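Chapter 10
The Recap Episode

This site uses cookies to remember your place in the text. Accept | Manage settings

Most animated series that run past a single season have at least one episode made largely of old footage. Viewers call it a recap or a clip show. Two characters sit down, one asks the other what happened at the harbor, and we watch the harbor again.

This chapter looks at how recap episodes are built and where they fall in a season. You should have read the section on season structure in Chapter 9. The main case is Patmont, a 50-episode school adventure written by Rania Saber.
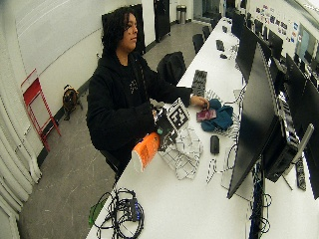

10.1 The frame story

The new material in a recap is called the frame story. It is usually short, set in one room, and drawn on backgrounds the studio already has. In Patmont, the frame story is a detention. Ismail Abou Zeid, who directed it, kept the students in their seats and moved the teacher in and out of the room to mark each change of topic.

A frame story needs a reason for people to remember things. Detention works, and so do a power failure, a long train ride, or a box of letters. 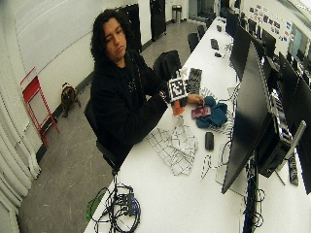 Figure 10.1 Seated at a long white table.

Some writers use the frame story to correct the record. In Cludska, a character retells a fight from the first season and leaves out the part where she ran away. The old footage runs without that shot, so a viewer with a good memory learns something about her.

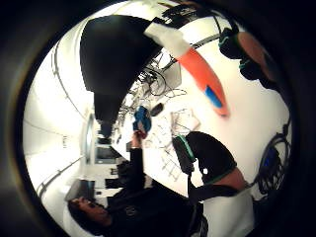
Recap footage also has to match the new footage, and small props are where mismatches show. A background can be repainted without much notice, but a prop that a character handles is looked at closely. Take the long orange-red object in Figure 10.2: if an artist redrew it without the small bright blue patch near its tip, a viewer comparing the two versions would have a plain difference to point to. Yetunde Haruna's prop sheets for Cludska list every mark of this kind, with the episode where it first appears.

10.2 Placement in the season

Recaps tend to come just before the final run of episodes. Compare the placement in Patmont with that in Phromma, which puts its recap second to last.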